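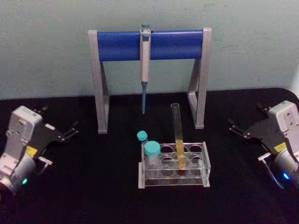

Jurgita Lepik
@jurgitabuilds · June

ok so I promised a thread on our lab automation project and I keep putting it off, so let's go. It's 11 pm and I have tea. 1/

The class is called Robots for Wet Work (I didn't pick it) and every team gets one bench and one task for the semester. Ours is pipetting. Two arms, one pipette on its stand, one rack, and a tube with yellow liquid in it. That's the whole job: get the pipette down, draw from the tube, put it back. 2/

My partner is Lauri Rantala and he writes most of the motion code. I do the teleop and the data cleanup and the complaining. We named the left arm Atow and the right arm Udau. I can't remember which of us came up with those but they're in all the config files now so we're stuck with them. 3/

First big lesson, clear stuff is awful. The rack is clear acrylic, the tube is glass, the bottle is clear too. On a black table they look fine to me! To our depth camera the rack was a kind of fog with holes in it. We lost most of two weeks to this. 4/

What got us moving again was giving up on depth for the rack and using the teal caps as landmarks. They show up great from pretty much any angle. The small vial likes to hide behind the big bottle though, so if you only look from the front you get half a cap and a very confident wrong answer. 5/

Second thing: the pipette hangs from that blue bar, and getting it off is harder than anything that comes after. You have to lift a little, then come toward yourself, and if you skip the lift the whole stand comes along for the ride. Ask me how many times I've chased that stand across the table. 6/

(19. Lauri kept a tally on the whiteboard. Thanks Lauri.) 7/

For the plunger we tried having one arm hold the body and the other press the button on top. Works ok in slow motion. At normal speed Udau comes in a few millimeters off and pushes the pipette sideways. We're now closing the jaws all the way before pressing so there's a flatter spot to push with. 8/

Data so far: 1727 demos recorded, 319 thrown out. Mostly dropped tips, plus one whole afternoon where I'd forgotten to switch on the wrist cameras. I want to get to 2000 before the final demo and my forearms do not. 9/

Someone asked what we train with. It's the course's own toolkit, Ghauri, and the grader runs on a thing called Ultix that checks where the tip ended up. Ultix is very strict. It failed us once for a run that looked perfect to everyone in the room, and then we went through the log and yeah, we'd hit the rim. 10/

Stuff I'd tell next year's teams: tape your rack position on day one. Practice the grasp with no liquid for longer than you think you need. Write down what you changed between sessions, even the dumb little things, especially if there are two of you on different schedules. 11/

Next up is doing the draw with the tube in a random hole instead of our usual one on the right. Lauri thinks it'll take an evening. I have snacks for three. Will post clips if any of them are fit to be seen 12/

oh and to the person who asked, the yellow stuff is water and food coloring, please stop guessing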